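I gave up shopping lists in June, and I'd like to say it was a principled decision. It wasn't. I'd left the list on the bus for the third time in a month, and I stood in the doorway of the Bendum supermarket with a trolley and a completely blank head, and I thought, right, let's just see what happens.

What happened was 42 pounds' worth of crackers, tinned peaches and a very large cauliflower. No milk, no bread, and none of the washing powder I'd gone in for. But I did get interested. Why can I remember the phone number of a girl I sat next to at primary school and not four things I need for tea?

So I've spent the summer reading up on memory, pestering friends and trying every trick going (my family have been very patient, mostly). I started with the old one, where you walk through a house you know well and leave things in the rooms. Eggs on the doormat, onions in the bath, that sort of thing. I used my gran's house, because I can still smell the hallway, and it worked so well that I went about telling everybody. I remembered all of it! Eleven things! Then I tried it again the next week with a new list and the onions were still in the bath. I came home with two lots of onions.

You're supposed to have several houses on the go, apparently, and let each one rest a bit. I have lived in three, and one of those was a bedsit, so there's a limit to what I can store.

After that I went back to writing things down, only with a bit more thought. I'd always assumed that a list was a sort of cheating, a way of letting your brain off. But the funny thing is that when I write a list by hand and then lose it, I can usually remember more than half. When I tap it into my phone and the battery goes, I've got nothing at all. I put this to the weekly group I go to at the Oyelaran library, and the room split straight down the middle and stayed there until the tea ran out.

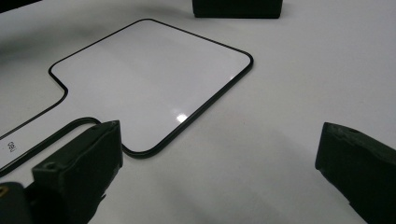
Nathalie Visser was firmly on the side of rubbing things out. She said a list on paper just sits there making you feel guilty, whereas if you wipe a thing away the moment it's done you stop carrying it about with you, and she'd slept better ever since she worked that out. Somebody at the back said that was all very well, but how did she know what she'd done? Nathalie said she didn't, and that was the lovely part.

I've thought about that a lot. I keep my old lists, you see. I've got a biscuit tin full of them, going back to about the time we moved to Druveno Road, and I'd be sorry to lose it. There's one that says "candles, balloons, plaster" and I know exactly which birthday that was. There's one that just says "ring Bita", underlined so hard that the pen went through, and I've no idea now what I wanted, though I did ring her last week to ask. She couldn't remember either. We talked for an hour and a half.

The book I liked best on all this had 900 pages and I read perhaps a third of them, but there was a good bit on forgetting. The writer reckoned we're far too hard on it. If you kept hold of every parking space you'd ever used you would never find your car. Most of what goes, goes because you've finished with it, and the trouble only starts when the milk gets thrown out along with the parking spaces.

My own system, for what it's worth, is now a mixture. I write the list at the kitchen table with a proper pencil, I read it out loud once (the cat is used to it), and then I leave it at home on purpose. If there are fewer than ten things I nearly always get the lot. More than that and I put the list in my coat pocket and try not to look until I reach the tills. Last Saturday's shop was perfect apart from the bin bags, and I went back for those after lunch and came home with a pineapple.

Contact us | © All rights reserved | Back to top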